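Section 4, table setting, Ginden guest kitchen. Draft, typed fast, fixes to Esben Briem.

## 4.1 Before you start

Wipe the table first. Dry cloth after. Crumbs under the tray make it rock and you'll hear it all through the meal.

You need:

- green tray
- cream bowl
- large round plate with the gray rim
- small saucer, if soup is on
- one dry cloth

Everything lives on the Jakab shelf, left of the sink. Item tag 3326 is the tray. If the tag's gone just take the tray, there's only the one kind.

## 4.2 Starting layout

1. Tray down first, on the left. Whole tray on the table, no corners hanging over.
2. Bowl on the tray, toward the back. Leave the front free for bread or a spoon.
3. Plate to the right, straight on the table. Not on the tray, it won't sit flat over the raised rim.
4. Check you can get a hand between the bowl and the plate. If you can't, slide the plate.

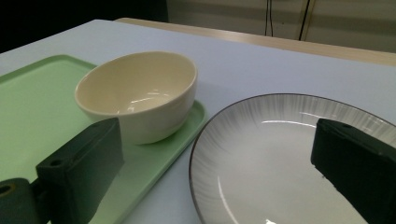
*Fig. 4-1. Starting layout: bowl on tray, plate to the right.*

**Note:** Bowl is deeper than it looks from the side. Fill to 50 percent for soup, no more. People carry these to the window seats.

**Caution:** Bowls come out of the Pelov warmer hot. It's set to 165 F. Use the cloth, both hands. Don't put a warm bowl down on a wet tray.

## 4.3 Changing over to bowl and saucer

For soup, or when the tray is needed for something else. Takes a minute.

1. Plate away first. Back on the shelf, or to the wash if it's been used.
2. Saucer goes down past the far corner of the tray. Flat on the table, clear of the tray rim.
3. Lift the bowl off the tray. Straight up, don't drag, the foot catches on the lip.
4. Set the bowl in the middle of the saucer. Off center and it tips when somebody leans a spoon in it.
5. Tray stays put, empty, until the bowl is settled. Then load it or clear it, whichever teh order says.

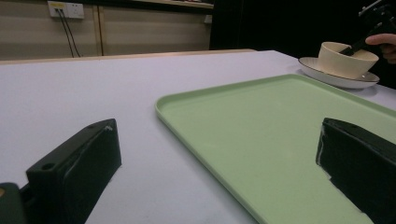

## 4.4 Clearing

1. Bowl and saucer together, one trip. Thumb on the saucer rim.
2. Spoons out of the bowl before you stack anything.
3. Tray last. Wipe both sides, stand it on edge in the Rillgate rack.
4. Chipped rim? Don't put it back. Box under the sink, and write it on the sheet.

**Note:** Full count on the shelf is 46 bowls, checked every March. Short by more than a couple, tell Hafþór Bundgaard and he'll order. Saucers arent counted, just keep a stack handy.

Warmer off at close. Switch is on the back, low down.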